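We use cookies to keep this site working and to count visits. By continuing to browse you accept this. Accept / Manage settings

Ticket 374: Right gripper drops soft packets at the tray, two-arm packing station

Status: Open, waiting on parts
Opened by: Mimoza Grgić
Assigned to: Theda Meinecke
Station: Wuno bench, both arms
Gripper, right arm: Ekar parallel, standard fingers
Alternate under test: Brandes parallel, rubber pads
Controller: Plilaneck, stock settings

Problem as reported (Mimoza)

The right arm handles boxes fine but loses soft packets. It closes, lifts, and the packet slides out of the fingers before the arm clears the tray wall. The controller does not report an error. It logs the pick as good and goes on to the next item, so the count at the end of a run is wrong and you only find out by looking in the tray.

I first saw this in December and put it down to a worn finger. The finger has been replaced and it still happens. Items are the usual pharmacy mix: small cartons, a bottle, foil-type packets. The tray is the clear one with rounded corners. I want to know if this is the gripper, the force setting or the approach angle before we order a second set of anything.

Steps to reproduce

1. Home both arms.
2. Put the tray lengthwise in front of the rail, open side up.
3. Lay a packet at the far end of the tray.
4. Run the single pick routine on the right arm, lift height at default.
5. Repeat until you get a drop. It usually does not take long.

Reply (Theda)

Ran it with the Ekar fingers as found, 20 picks on the packet. 12 held, the rest dropped. All the drops were on the lift. None were on the close.

Then 20 picks on a carton, same settings. No drops. That matches what Mimoza says, so I don't think the arm or the joint calibration is the main problem. I checked the calibration anyway and it was fine.

Force limit was at 70 percent on both arms. I raised the right one and the packet held more often, but the fingers started to crush it, and on a carton they left marks. Put it back to 70.

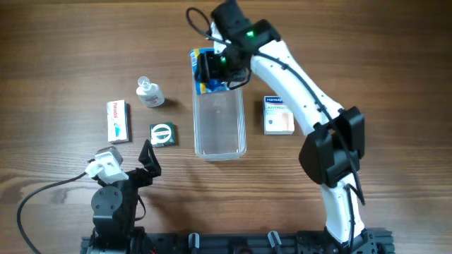 Right gripper at the blue packet, far end of the tray. Fingers come in from the right.

Two things I noticed while watching it at this position. The wrist is reaching a long way out, with the upper link running diagonally across the bench, so the fingers go in from the side. With a stiff box that doesn't matter. With a packet, the fingers close on whatever part of it is standing up, and how much stands up changes from one pick to the next.

The other thing is the cable. There is an open loop by the wrist and a shorter one under it that hangs over the tray. I did not see it catch on anything, but I'd like it shorter. Logging that as a separate item so it doesn't get mixed up with this one.

Reply (Mimoza)

Agree on the cable. Can you try the left arm on the same packet? If the left does it too then we can stop looking at the right wrist.

Reply (Theda)

Tried it. I moved the packet to the near end so the left could get to it without stretching. It drops there too, less often. I didn't do a full set of 20, so don't use this for the comparison table.

Brandes test: swapped the Brandes gripper onto the right arm. The bracket holes line up but the screws that come with it are too long and touch the housing. I used the Ekar screws. Same tray, same packet, force at 70, 20 picks. No drops. The pads grip the film and don't seem to need the extra force.

Not all good news. The Brandes body is wider and it hits the tray wall if the packet is close to a corner. It is also slower to open. On narrow cartons standing near each other it pushed the neighbor over more than once. For boxes only, I would stay with the Ekar.

Reply (Mimoza)

Could we put rubber pads on the Ekar fingers? That would be cheaper than a second gripper, and we keep the narrow body.

Reply (Theda)

Probably. The fingers are flat enough on the inside. I cut two pieces from a sheet we had and stuck them on with tape to see. First few picks held, then one pad walked off to the side and I stopped there. It needs proper pads with a lip or a screw — tape won't last a shift.

Workaround until the pads are here

- Put packets at the near end of the tray, flat side down.
- Leave force at 70. Do not raise it for packets.
- Set lift speed to slow in the Plilaneck item profile. This helps some. It does not fix it.
- Check the tray by eye after each run. The pick log can't be trusted for packets.

Still open

- Pads for the Ekar fingers, ordered 24/02/2026 (Theda)
- Ask Plilaneck if finger position can be checked after the lift as well as after the close (Mimoza)
- Shorter cable at right wrist, separate ticket
- Repeat the 20 picks with the new pads, packet at the far end, before this ticket is closed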